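The river came up again in March, and I suppose I ought to write it down while I still remember the order of things.

It had been raining in Forncombe since Wednesday, the steady kind that you stop hearing after a while. I went to bed thinking about gutters. At 2 in the morning Yareli Zamudio called from the other end of the road to say the water was over the footbridge and did we have anywhere to put her chickens. We did, sort of – the laundry room has a door that shuts, and hens are pretty calm in the dark if you don't fuss at them.

By breakfast the low road was gone and the power with it. We ended up with 10 people in a house that feels full with four, plus the hens, plus Eliseo Cervantes and his enormous pot of beans, which he had carried up the hill wrapped in a bath towel (bless him!). We ate out of mugs and whatever else was clean, and the kids raided the snack drawer.
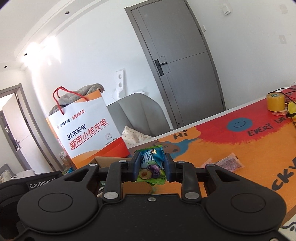 What I'd do differently

I'd fill the bathtub the night before, for one thing. I'd also move the car up to the church lot as soon as the ditch starts running brown, and I wouldn't wait for the county to send a text, because ours came almost six hours after the road went under.

The water was back inside its banks two days later and left mud on everything, the mailboxes included. Yareli's coop needs a new floor. If you have any spare boards, she'd be glad of them, and she pays in eggs.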